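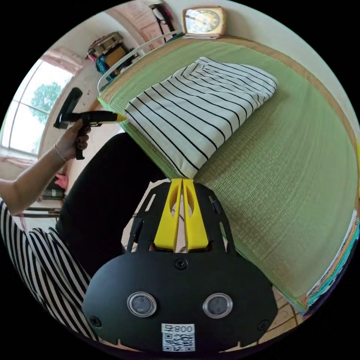

A folded striped shirt on the green tatami mat.

Progress report to the Plineck Fund
Craft workshops for visitors, Hiltalstead
2 June 2018

Dear Rupert,

Thank you again for your patience with us over the spring, and for the very kind note you sent after the opening. I had meant to write sooner, but the dye house has kept all of us busy from breakfast on, and I wanted to have proper news for you before I sat down.

The weekend workshops are up and running. We have now welcomed 1009 visitors through the door, and 39 of them stayed on for the full two-day course in weaving and natural dyes, which Benedita Azevedo teaches in the upper room. She had been nervous about teaching travelers who might have only one afternoon in town, so she shortened the first lesson and let people get to the looms almost at once – a lovely change, and the guest book has been full of nice words about it ever since.

The four guest rooms over the shop are finished apart from the curtains. Natália Nogueira has agreed a rate with the Brumuris guesthouse down the hill for the nights when we are full, and their breakfast is rather better than ours, I'm afraid!

The one real disappointment is the shuttle from the Bawa ferry landing. We had hoped to start it in May, but the driver we had lined up took other work, and for now guests are walking up or sharing a taxi. Oduor Rweyemamu is talking to two local drivers and thinks we can have a morning run going before the end of June. The money you set aside for it has not been touched.

Spending is otherwise close to plan. We went over a little on yarn and under on printing, and roughly 50 brochures are left from the first batch, so Vasco Mendes will order more once the new ferry times are out. He will send you the receipts separately.

Do come and see us if you can. Benedita is keeping a loom free for you.

With warm thanks from everyone at Hiltalstead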